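Stories > Short fiction > The Second Shift

We use cookies to remember where you stopped reading. Accept / Manage

Reading time: 5 minutes

THE SECOND SHIFT

Fault 500 on the Plultard cell meant a disagreement between the left and right grippers about how wide they were open. The manual gave it one line. Juniper Oyelaran had added to that line in pencil over the years, and her notes now ran down the margin and on to the blank page at the back.

She came in on Wednesday at twenty to seven. The day log had the fault at 14:10, cleared by restart, and again at 14:52, cleared by restart. After that the operator had stopped clearing it and had written "Baltesus informed" in the box for remarks. Baltesus had sold them the cell. Baltesus had an answering service.

The pair had been taken off their arms and put on the hand mounts, as the procedure required. Run on the arms, the grippers were corrected by the controller many times a second, and the correction hid the error. Held by hand, they reported only what they read. She took the fault page out of its plastic sleeve, laid it on the stool, and plugged in the first lead.

Left gripper, closed: zero. Left gripper, open: within limits. She did this ten times and wrote down ten numbers. The numbers were dull. The right gripper gave dull numbers for the first six and then one that was 3 millimetres out, and then three more dull ones.

"There you are," she said, and did ten more. It did not happen again.

Sandhu came through the curtain at half past seven with his coat still on. He had set the cell up in March, before the move to the other building, and he disliked being asked about it.

"Cable," he said.

"I changed the cable."

"With which cable?"

She showed him the label. He read it twice and gave it back.

"Then it's the reference," he said. "Check both against the cube. Jaws open, one each side, don't touch it. If they both drift it's the cube. If one drifts it's the one."

"And if neither drifts?"

"Then go home."

He stayed in the doorway for a moment longer. He asked whether anybody had moved the table. She said she didn't know. He looked at the rails on the floor, first one and then the other, and went to hang up his coat.

The reference cube was kept in the bottom drawer, wrapped in a yellow duster. It had no switch. It took its supply from the same cable that carried its signal, and it needed a quarter of an hour to settle before its reading could be used. She set it on the white top, opened the log on the terminal behind her, and waited the quarter of an hour. She used the time to tighten the screws on both top plates, a quarter turn on two of them and nothing on the rest.

Then she pushed her sleeves straight, took a gripper in each hand and leaned in.

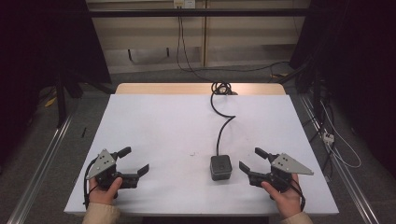

The reference check, both jaws open.

Holding still was the hard part. The procedure asked for a count of thirty, and her left wrist began to complain at twenty. She kept her thumb where it was and counted at the proper speed. At thirty she said "mark" out loud, out of habit, from the years when there had been a second person at the terminal to press the key. Now the terminal listened for the word and pressed it for itself.

She put the grippers down and turned round to read the result.

Left: no drift. Right: no drift. Cube: no drift.

She ran it again with the cube turned through ninety degrees. No drift. She ran it with the overhead lights off. She ran it with the right gripper on the left lead and the left gripper on the right lead, and had to stop and think about which hand was which when she read the columns. No drift, in either order.

Sandhu had said to go home. She made tea instead and sat with the log on her knee.

The Plultard kept a record of every cycle it had run, and the count stood at the top of each page. She went back to 14:10. The fault had come up on cycle 1,222 of that batch. She went forward to 14:52, which was a new batch with a new count, and found the fault there too, a few cycles in. There was no pattern in the counts. She looked at the next column, which was the part number, and then at the one after, which was ambient temperature and which she had never had a reason to read.

At 14:10 it had dropped by 2 degrees inside a minute. At 14:52 it had dropped by the same.

She got up and felt along the curtain on the right-hand side with the back of her hand. Behind it was the door to the loading bay, and beside the door was a sheet taped to the wall at eye height, giving the times of the Galtero van. Afternoons, it said, two calls, within the hour.

She wrote it in pencil at the back of the manual, below the last of her own notes. *500. Right side only. Cold air from bay door. See van times.* She considered the wording, and added: *Not the cable.*

The repair took four minutes. She moved the right arm's air guard one hole along its bracket, so that it stood between the gripper and the door, and closed the curtain properly on its hooks. Proving the repair would have to wait until the van came. She unplugged the cube, coiled the spare lead, and looked for the duster.

Sandhu put his head in at ten past nine.

"Which one was it?"

"The door," said Juniper.

He thought about this. "Is there a code for the door?"

"Five hundred."

He nodded and asked whether there was any tea left. There was half a pot. He drank it standing up while she mounted the grippers back on their arms, left one first, and he read her the torque figures from the sheet as she went.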